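Thu 2 April

Notebook, kitchen counter scenes, Birnerlow project

Spent the morning going back over the clearance rule before we freeze the scene set for May. The rule as it stands in the Birnerlow notes: no part of the arm closer than 30 mm to anything it hasn't been told to pick up, for the whole run, with the gripper allowed in closer to its target only. Simple enough to write down. The trouble is that we've been checking it at the gripper and nowhere else, and the forearm is the part that goes past the tall things.

Reran batch 1103 with the check switched on for every link. 10 runs came back flagged, all of them for the forearm or the joint behind it, none for the fingers. None of the 10 had been flagged under the old check. So they were all sitting in the pass folder, and two had been copied over to Skamia as good runs. Have asked for those to be pulled until we decide.

Also found that the collision shape for the spray bottle was still the plain cylinder from the first version, which leaves out the trigger head completely. Replaced it with the three-part shape. Bottles should never go in as one cylinder. Adding that to the checklist under asset intake, along with a line saying who signed it off and when.

Speed limits next. The agreed figure is 90 mm/s once the gripper is over the counter, and slower again for the last stretch before contact. The config had the first limit but the second was commented out, probably from when we were testing timeouts. Put it back. Runs will be longer and the timeout needs raising to suit — don't raise the speed to fit the timeout, we did that with Chiba and had to throw the lot away.

Setup for the reach to the back of the counter, spray bottle to the left of the arm, wine bottle to the right:

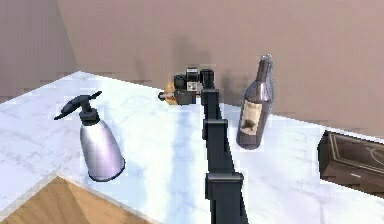 Plerkano wrote back after lunch that a fixed distance is the wrong rule for glass anyway, and that we should be scoring by what would happen if the thing were knocked: a box can take a nudge, a tall bottle can't. They would have two classes, tippable and not, with double the clearance for tippable. I don't disagree, but it means labelling every asset, and the labels need a written test behind them or we'll each do it differently. Height against base width would do as a start.

For now:

Keep 30 mm for everything, all links, whole run.
A flagged run is a fail even if the grasp is good. No overrides by hand.
Log the smallest distance and which link it was, per object.
Target object exempt for the fingers only. The gripper body still counts against everything else.

To do: rerun 1103 with the new bottle shape and the slow last stretch, compare flags. Write up the tippable test as a draft. Check whether the wall is in the distance log, I think it's been left out.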